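3.2 Materials and printing

The study used printable puzzle sheets of four kinds: word searches, dot-to-dots, number crosswords and picture mazes. All sheets came from Serniter, a set of puzzle templates prepared for the study, and each was made in an easy and a hard version. The easy version of a maze had wide paths and few dead ends. The hard version used the same outline with narrower paths, so that a child could not tell the level from the shape of the page.

Sheets were printed in black on plain letter paper, one puzzle to a side, with the solution on a separate page kept by the teacher. Earlier trials at the Fotstead school had put the solution on the back, and many children turned the page over before they had made a mark. We dropped those sheets from the analysis.

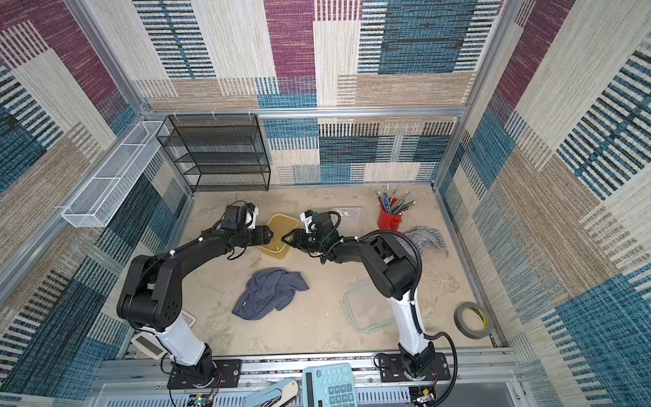 A total of 1,000 sheets were handed out over the term, and 175 came back without a name or class code. These were kept for the count of finished puzzles but left out of any comparison between classes. Sheets that were torn or colored in so heavily that the path could not be read were treated as unfinished.

3.3 Procedure

Children worked alone for the first part of each session and were then free to help a neighbor. The teacher read the same short set of instructions each time: start at the arrow, do not cross a line, raise your hand when you reach the end. No prizes were given. Pencils were used for all four kinds of puzzle — pens made it hard for children to correct a wrong turn, and they tended to give up sooner.

Scoring was done from the paper alone. A maze was marked as solved if an unbroken line joined the start and the finish. Lines that cut through a wall were marked as crossed, and crossed sheets were scored separately.
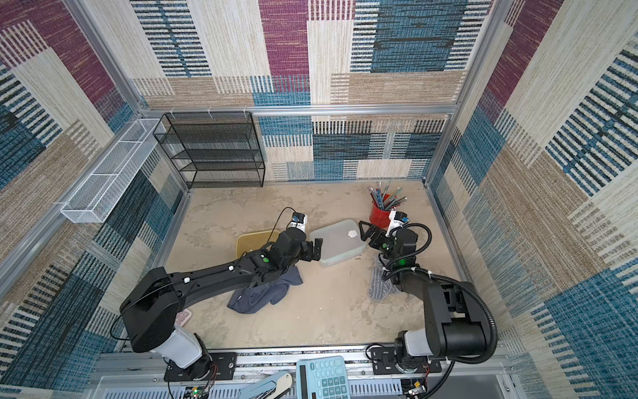
Figure 2. Work area, with a lidded container on the floor of the enclosure.

Sheet design turned out to matter more in the hard version than in the easy one. Children at the Ogilvie school finished most of the easy mazes whatever border was used, but on the hard ones a busy border drew pencil marks away from the puzzle. The borders in question were close in style to the patchwork of striped maroon, blue, cream and tan rectangles on the walls in Figure 2, redrawn in gray for printing. On sheets with a plain border, stray marks were rare. We therefore used plain borders for the second half of the term and report the two halves separately in Section 4.

Session length was fixed at 90 minutes, including a break. The Brorkiten classes took their break early because of the lunch schedule, and their scores are shown with and without the last puzzle.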